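Gripper comparison at Grollwood: first month

We spent most of August comparing two sets of fingers for the parallel gripper, and this item covers what we did, how we scored it and where we are stuck. The short version is that the narrow fingers are better on small parts, the wide ones are better on nearly everything else, and the wrist camera view matters more to the result than we had planned for.

The reason for the work is the sorting cell at Jeditz. The cell handles mixed small items that come in loose and have to end up in a divided tray. The fingers on it now were picked years ago for one product, and they drop things. Before anyone orders new hardware we wanted numbers from simulation, where changing a finger takes a few minutes and a bad grasp costs nothing.

Everything ran in Pirkirico, our simulation setup, with the controller code taken from the real cell and left alone as far as possible. The gripper body was the same throughout. Only the fingers and the closing settings changed. The narrow pair is called set A in the results folder and the wide pair is set B.

Each run starts with the arm parked clear of the table. It then goes through the loose items in whatever order the planner picks and stops when the planner finds nothing more it can reach. We logged 2512 grasp attempts over the month, split evenly between the two sets. An attempt counts as good if the item leaves the table, stays in the fingers during the move and is released over a compartment. If it slips on the way, that is a miss, even when it happens to land in the tray.

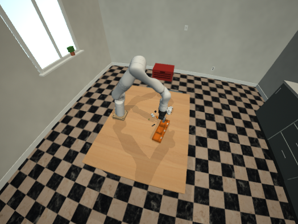
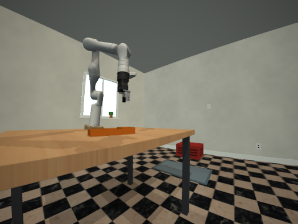
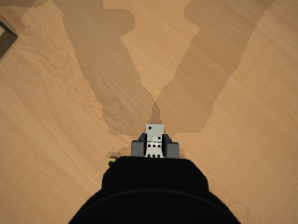 The wrist camera is the part of the comparison that gave us the most to argue about. We had put it in mainly for checking grasps afterward, and left the planner to work from the room views. Once we started going back over the misses, though, it became clear that the wrist view was the one with the useful information. With the die between the fingers you can read the two on one face and the six on the other, and you can see how the dark inner parts of the fingers sit against its sides. A room view will tell you that the gripper is over the tray, but it is a poor way to judge whether a part that small is square in the grip. The wrist view has its own trouble, which is that the gripper body hides a lot. The yellow object beside it mostly disappears behind the black housing, and if the planner wants that one next it needs to have remembered where it was from an earlier view.

We tried two fixes for this. The first was to move the wrist camera farther out from the gripper. That shows more of the table but makes small items smaller in the image, and the detector started missing some of them. The second was to keep the camera where it was and have the planner hold a list of items seen on the way in, which it clears when the arm returns to park. The second one worked better and is what we are using now. It takes a little longer at the start of each run because the arm makes a slow pass over the table first.

Shadows were the other thing. The arm throws a large one across the tabletop, and the detector in its original form would sometimes mark the edge of a shadow as an item. The controller then sent the gripper down to close on bare wood. We counted 112 attempts of this kind before the detector was retrained, and those are left out of the comparison because they say nothing about the fingers. After retraining there were 2.

Now the fingers. Set A did well on the small items and on anything with flat sides. Its weak spot is the large lumpy parts, where the contact patch is too small and the part turns in the grip as soon as the wrist tilts. Set B holds those without trouble. On the small ones it tends to push a neighboring item while it closes, so the item it was sent for gets picked up and the one next to it ends up somewhere else. That is not a miss under our scoring. It does make the next attempt harder, and we should probably have scored it from the beginning.

Closing speed made less difference than expected. We ran three settings with each set, and the slowest one was a little better on bolts and other long pieces. For the rest the results were too close to call. Closing force mattered more, mostly with set A, where too much force made thin pieces pop out sideways. The simulated contact model may be making this look worse than it is, so please treat that result with care until we have real parts to compare.

One problem is still open. With either set, the long pieces are sometimes released at a slant and come to rest across a divider. The controller opens both fingers at once, and we think one of them is letting go slightly late. A change to the release routine is written but has not been run yet.

Next step is a short series on the real cell at Jeditz. Woo is machining both finger sets and has quoted 22 days for delivery. The plan is to repeat the same item list with the slowest and the middle closing speed, and with the wrist camera in its present position. We will also log pushed neighbors this time.

The run logs and the scoring sheet are in the Grollwood shared folder under grippers. If you have a part from your own line that you would like included in the real series, it should fit between open fingers with some room on each side, and we need at least a handful of the same one. Drop them at the lab bench before the finger sets arrive and put a note in the box saying which line they came from.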